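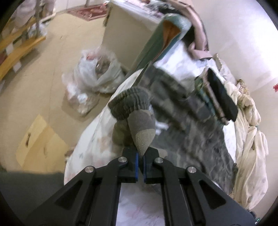

How long does it take to learn to fold a week's laundry so it fits in one drawer? Most people at the Lorby open day had the basic folds after one session of 14 minutes, and the fitted sheet took them a second try.

I went on August 25, 2024, the only open day Lorby is holding before January. Lorby teaches housekeeping and home organization out of the old Arnthorpe building, two floors up, with a freight elevator that was working and a front door that sticks. Admission was free. You sign in at a table on the landing and get a paper badge and a sheet with the room numbers. Room numbers do not match the ones on the doors, so ask.

The day is set up so that you can walk in and out of sessions. I did socks first, then bed linen, then the talk on storage, and skipped ironing.

Socks were taught by Chiamaka Wike, who also runs the evening classes. She is against the ball, where you turn one cuff over the pair, and says it ruins the elastic on the inside sock. I have done it that way all my life and my socks are fine, but I tried hers. You lay the pair flat with the heels up, fold the toes to the heel, and roll toward the cuff. Thick wool socks she folds in thirds and does not roll. Ribbed cuffs hold a roll better than smooth ones, and ankle socks hardly hold one at all. For those she just folds once and stands them on edge.

She works on the bed, not at a table, and tells people to do the same at home if they have no counter at the right height. Her advice is to push the duvet to the wall side and work on the sheet. Anything that doesn't belong on a bed (books, bags, chargers) goes in one pile and gets carried out in one trip at the end. I have started doing this and it does save walking back and forth.

Bed linen was in the larger room at the back and was crowded. The fitted sheet was demonstrated twice, once slowly. Tuck the corners into each other, lay it down, square off the edges, fold in thirds. The second person to try it got it nearly flat. Mine came out as a lump with one good side. For duvets they recommend a loose fold in a cotton bag and were not keen on vacuum bags for anything with down in it. Blankets get folded lengthwise first so the pattern runs the same way on every layer, which makes no difference to anything except how the shelf looks.

The storage talk was given in front of a sample closet fitted out by Wesel, who make the shelving. It was part talk and part sales, though the speaker answered questions about other people's shelves without complaint. Main points I wrote down: measure the drawer before you decide on a fold, leave a hand's width free at the front, and keep out-of-season things above eye level. A man near me asked about damp on an outside wall and was told to leave a gap behind the cabinet and check it once a month.

Lunch was from Teshome on the ground floor. Lentils, flatbread and a salad, and the coffee was good. There was a line by noon, so go early.

Lorby said they had roughly 600 people through the door at the last one. It felt like fewer this time, except in the linen room. The evening course runs for 13 weeks and starts again in January. The sign-up sheet for it was on the landing and already on its second page when I left.

Parking is on the street behind the building. The lot in front belongs to the dentist.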